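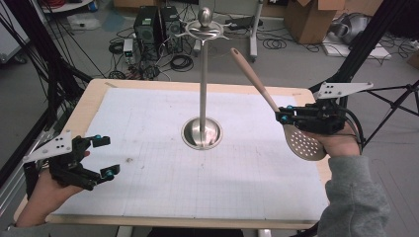

Handheld grippers, part 3: pads and linkages

June 27, 2018 – by the bench

Last updated: November

I have been switching between two sets of handheld grippers for the Maltness recordings and should have written up the comparison earlier. The first set is the Fukico parallel-jaw design, driven by a trigger and a lead screw. The second is the Toson linkage design, with two fingers on pivoting arms. Both sets take the same Soltani tracking plates, so switching over takes one hex key and a fresh calibration.

The test is dull on purpose. Pick up an object from a gridded table, move it, put it down, let go. I logged 1647 grasps over both sets, and 164 of them were failures of some kind: drops, slips past the edge of the pad, or grasps where the operator had to back off and try again. I counted a second attempt as a failure even when it went fine.

The Fukico jaws stay parallel over the whole stroke, which makes the math easy. Jaw width is one number, read straight off the encoder. The trouble is speed. The lead screw lags the trigger, and operators start closing early to make up for it. You can see the habit in the logs as a jaw that begins to move well before the wrist stops. I don't want that in the data.

The Toson fingers follow the hand with no delay I can measure. The cost is that the fingertip travels on an arc, so the contact point shifts forward as the gap closes. I fit a lookup table from angle to gap width and got the error down to a level I can live with. It has to be redone when a pin wears.
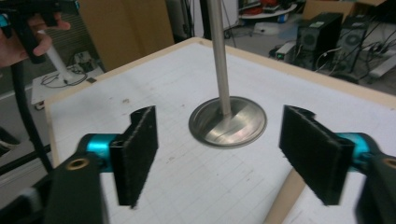

Pad material turned out to matter more than the linkage. I started with bare printed tips, moved to silicone sheet, and ended on foam. Silicone grips best on clean plastic but picks up dust, and its friction drops over a session. Foam starts lower and stays put. The case that decided it was thin polished metal, such as a narrow steel stem coming up from a wide round base. There is little area to hold, and a hard tip gives you line contact at best. The fuzzy black foam spreads the load along the stem, and small errors in approach angle stop mattering so much. Of the 33 drops on metal parts, most came from the printed tips.

Wear is the drawback. The foam compresses and the zero position creeps, so I now close the jaws fully at the start of every session and store the offset. Adhesive residue under the old pads also throws the zero off. Scrape it down to the plastic before fitting new ones.

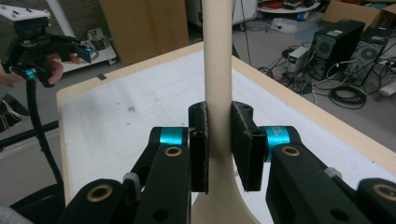 Both pads closed on a cream-colored column, seen from the gripper camera.

Tall, smooth shapes are also hard on the camera side. With the lens looking out over the fingers, the grasped object takes up the middle of the view and hides whatever is behind it. A wider lens helps at the edges and does nothing for the center. I tried moving the camera up to 3 cm higher on its bracket. That showed more of the table past the object and less of the contact patch – a bad trade for this work, so it went back down.

Two smaller notes. Cable routing affects wrist motion more than I expected. A stiff USB cable pulls the tool toward the operator's forearm, and the effect shows up as a steady roll bias in the pose track. Leave a loose loop before the first tie point. Second, tighten the tracking plate screws before calibrating. I did it in the other order once and threw out the session.

For now the Toson set with foam stays on the bench. The Fukico set goes back in its case until I find a faster screw. Next up is the controller firmware, where the two sides still disagree on timestamps after a restart.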